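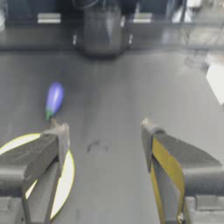
The Zomis bench cell is a small tabletop handling station built around one robot arm with a two-finger parallel gripper. It is used at the Furtună workshop to try out grasping routines before they are moved to larger Vovix cells. Because the cell has no force sensor at the wrist, the state of the fingers has a direct effect on grasp quality, and most of the upkeep is given over to them. The usual test piece is a light object of rounded shape, such as a toy eggplant, laid at an angle on the grey table near one fingertip with the fingers spread. A strip of yellow tape runs down the inner face of one finger, and it is the tape that needs attention most often.

Layout

The arm is bolted to a steel plate at the front of the table. A small camera is fixed at the wrist and looks out between the fingers, so that both tips stay in view through the whole stroke. The controller, a Letel unit, sits under the table in a ventilated cabinet together with the power supply and the stop relay. The emergency stop is on the operator's side.

Finger tape

The tape gives the finger face more grip than the bare surface. It wears unevenly, the edge nearest the tip lifting first. The tape is replaced when the edge can be raised with a fingernail, or after 30 hours of running, whichever comes sooner. Old adhesive is removed with a plastic scraper and isopropyl alcohol. Metal blades are not used, as they mark the finger and the new strip will not lie flat over a scratch. The fresh strip starts just short of the tip and is pressed down towards the mount. It is left for 10 minutes before the gripper is closed on anything.

Finger alignment

After any work on the fingers the tips are checked for height. The gripper is opened fully and lowered over a flat gauge block until one tip touches. If the other does not touch, the mounting screws on that side are loosened by half a turn, the finger is seated against the block and the screws are tightened again in two stages. The closed position is then taught afresh and stored under the tool number. A cell that has been aligned but not taught again will report fault 639 on the first full closure.

Camera check

The wrist camera is refocused only when the bracket has been disturbed. Soft edges on distant parts of the cell are accepted, the working range being limited to the space near the fingertips. The lens is wiped with a dry cloth every 8 days. Marks on the table are cleaned off at the same time, as the detection routine can take a dark patch for a small object.

Revisions

The tape procedure replaced an earlier one using glued rubber pads, withdrawn in October after several pads came away during test runs. Pads remain in use on the Vovix cells, where the fingers are wider and have a recess to hold them.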